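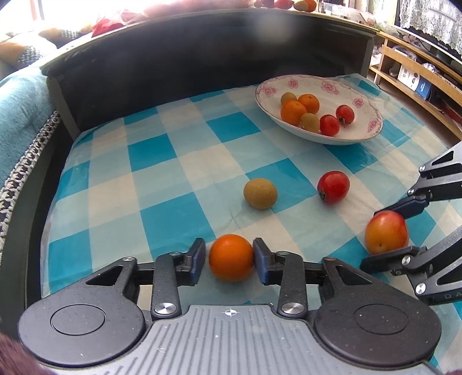 Fruit on a checked tablecloth, with more waiting in the flowery dish.

Have you ever wondered why an orange comes in its own wrapper? I have! I think about fruit a lot, mostly while I'm eating it, so let me tell you what I've found out about skins.

Start with the mandarin. Its skin is called peel, and if you scratch it with your nail you'll get a lovely strong smell. That smell comes from oil, which is stored in teeny pockets just under the surface. (Try squeezing a bit of peel near your nose, but keep it well away from your eyes, because it stings!) The white stringy stuff underneath is called pith. You can eat it, although my little cousin picks off every last thread and lines them up on her plate.

Now plums. A plum skin is thin and smooth, and you eat it along with the rest. Sometimes there's a dusty look to it, as if somebody forgot to wipe it. That's a kind of wax the plum makes for itself, called bloom, and it helps to keep water in. Rub it with your thumb and the plum goes shiny. I do this to every plum I'm given.

Then there are fuzzy skins, like a kiwi's. All those little hairs feel a bit like a tennis ball, don't they? You can eat them if you wash the kiwi first, but I tried it once when I was 7 and I've used a spoon ever since.

And what about tomatoes? They're fruits too! A fruit is the part of a plant that grows from the flower and holds the seeds, and a tomato is full of seeds. The leafy star on top is called the calyx. It wrapped round the flower when it was only a bud, and it often stays on after the tomato is picked, going dry and curly.

My neighbour Nivaldo Honorato sells fruit at Kurnalgate market, and he taught me a game. Put a few different fruits in a bowl, shut your eyes, and ask a friend to hand you one. Can you tell what it is just by feeling the skin? No sniffing on the first go! I got two wrong, and one of them was a plum, so I had to have another turn straight after lunch.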